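Review: the bin picking demonstration at Grundside open day

I visited the open day of Grundside in July, together with my colleague Ewan McAlister. We wanted to see their bin picking cell, because in our workshop at Mustley we still sort small bars by hand. The visit is free, but you must register before, and the group is limited to 14 persons.

The demonstration takes 2 hours with the questions. Aroha Ruawai explained the cell to us and she was very patient, also with the people who had never seen a robot from near. The arm is a KUKA, and it picks colored bars out of a gray bin with a metal bottom.

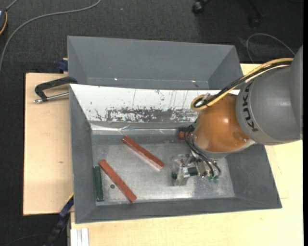 What I liked most is that they let us choose how the bars should lie. Ewan put one very close to the wall, and the arm needed three tries before it had it. Mrs. Ruawai did not hide this. She said the walls and the shiny bottom are still the difficult part, and she showed us the list of failed picks from the morning.

Less good was the sound in the hall. From the second row I could not understand every word. The printed sheet also gives no price for the gripper, and I had to ask for it by e-mail.

For a small workshop I can recommend the visit. I give four stars of five. Take a sample of your own parts with you, they will try them if there is time at the end.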